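News > Technology > Robots at work

Packing a bag still a slow job for machines, trial finds

Saturday, September 10, 2022

A two-armed robot can put soft and hard goods into a laptop sleeve, but it is still a long way behind a shop assistant, according to results from a trial run by Florkell, an automation firm based in Umutham.

The company has been testing whether its machines could take on small jobs at the back of a shop, such as packing orders, tidying shelves and folding returned items. Packing was chosen first. Retailers who spoke to the firm in March said it took up more staff time than anything else.

In the latest round the robot made 359 attempts at handling a zipped sleeve or pouch. It finished 119 of them without help. The rest were stopped by a member of staff or ran past the time limit of 60 seconds.
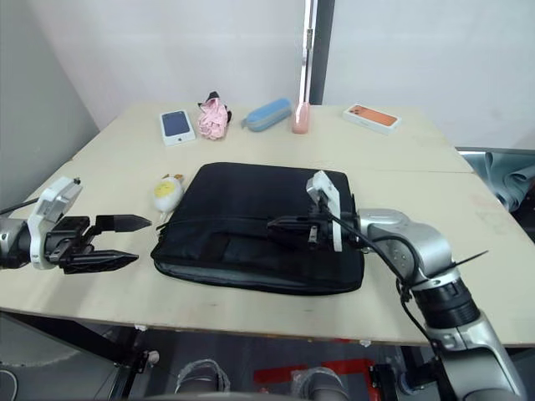 Cecilia Annan, who leads the trial, said zips were the main trouble. A person finds the tab by touch and holds the cloth tight with the other hand. The robot has to work mostly from what its cameras show it, and dark fabric makes that harder.

"Boxes are easy now," she said. "They keep their shape and they stay where you put them. Anything soft moves when you touch it, and then the robot has to look again and start over."

Plush toys and pencil cases have given mixed results. The grippers can pick them up, but often let go too early or squeeze the item out sideways.

Distine, a gift and stationery chain with seven shops, has agreed to try a later version in its stockroom. Its operations manager, Sutrisno Lau, said he did not expect it to replace anyone.

"If it could do the dull packing overnight, we'd be happy with that," he said. "At the moment one of our Saturday staff would have the whole lot done before it had opened the first zip."

Florkell said the next round would use lighter coloured sleeves as well as dark ones, and a longer time limit. Household jobs, including putting away laundry, are not planned until the shop work has been finished.

Filed under: Robots at work, Retail

Contact the newsdesk | © 2022 Fragkou News | Back to top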